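The Handover Desk

The procedure for leaving a desk at Memenard ran to four pages. Veronika Mészáros had written it, and she had written it for people who left with notice. Ragnvald Dalen had left by phone, at 6:40 in the morning, from a ferry terminal. The procedure did not cover that.

Liên Tăng was given the desk in November, along with a printed copy of the four pages and a pad of inventory tags numbered from 200. She was to record every item, assign it to one of three classes (company, personal, consumable), and sign at the bottom. Company items stayed. Personal items went into a carton for forwarding. Consumables were discarded.

She began with the drawers. The top drawer held a torque screwdriver, a tin of thumbtacks, two dead batteries taped together and marked DEAD, and a calibration certificate for a scale the office did not own. She tagged the screwdriver 200. The batteries she classed as consumable, then crossed it out, as they had already been consumed. She left the field blank.

The second drawer was locked. She wrote "locked" and moved down.

The third drawer held 16 envelopes, all the same size, each addressed to Ragnvald in his own handwriting. None was stamped. She held one against the lamp and could make out a single folded sheet. The procedure said personal correspondence was to be forwarded unopened, so she squared the stack, put a rubber band around it, and entered it on one line.

At ten Wayne Ackroyd came over from the test bench with a mug and read the sheet over her shoulder.

"He wrote to himself?"

"Apparently."

"Did you open one?"

"No."

Wayne considered the stack. He had shared a wall with Ragnvald for six years and knew his lunch schedule, his opinion of the Adeleke contract, and the sound of his chair. He did not know where he lived.

"He used to time things," Wayne said. "How long the kettle took. How long you took on the phone. Then he'd write it down and seal it."

"Why seal it?"

"So he wouldn't adjust it later."

He went back to the bench. Liên wrote "timings (W.A.)" beside the entry, in pencil.

The key to the second drawer was inside the tin of thumbtacks, under the thumbtacks. She found it at a quarter past eleven and lost a little skin doing so. The drawer contained a ledger with a gray cloth cover. The first page was headed Prindeden, the name of the building before the company took it over, and below the heading were three columns: item, position, distance from the back edge in millimeters.

She read down. The entries were in order and the hand did not vary. Stapler, right rear, 323. Stapler, right rear, 323. Stapler, right rear, 319. That entry was underlined. On the next line it was 323 again.

There were 4 years of this. He had measured the desk each morning before sitting down and each evening before leaving. When the two numbers disagreed he had drawn the line under the second. Toward the back the underlines came more often. On the last used page every line had one, and the item column listed things she had not found in any drawer.

She fetched a steel rule from the test bench, stood up, and looked at the surface itself, which she had been saving for the afternoon.

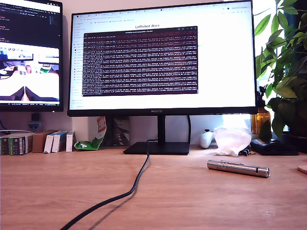 The procedure treated cables as part of the device they served, and she had always thought this was an error. A cable had its own length and took its own route. She laid the rule across the wood at the point where the black one bent farthest from the stand, read the distance to the back edge, and turned to the ledger. The last entry on the last page was "cable, bend." The figures agreed to the millimeter.

She did the cardboard box next. It agreed. She did the three small white boxes, one after another, and they agreed. The snack bag was listed as "bag, red/white/green," with a note that it was not his. She measured to its nearest corner. It agreed, and she put the rule down.

At noon Veronika stopped on her way to the Custeo meeting and asked for a status.

"Drawers complete," Liên said. "Surface in progress."

"Any discrepancies?"

Liên looked at the line on the form. There was room on it for eight or nine words.

"The ledger matches the desk," she said.

"Then there are none."

"He left in the spring. Nerea Sepúlveda had the desk all summer. She had her own things on it."

Veronika turned the form around and read it from the top. She read the blank beside the batteries. She read the pencil note.

"What class is the ledger?" she asked.

"I don't know yet."

"Pick one by five."

When she had gone Liên took the rubber band off the envelopes and found the one on the bottom, which was thinner than the rest. She did not open it. She weighed it in her hand, put it back, and replaced the band. Then she picked up the rule, measured from the back edge to the pad of tags, and wrote the number on the next clean line.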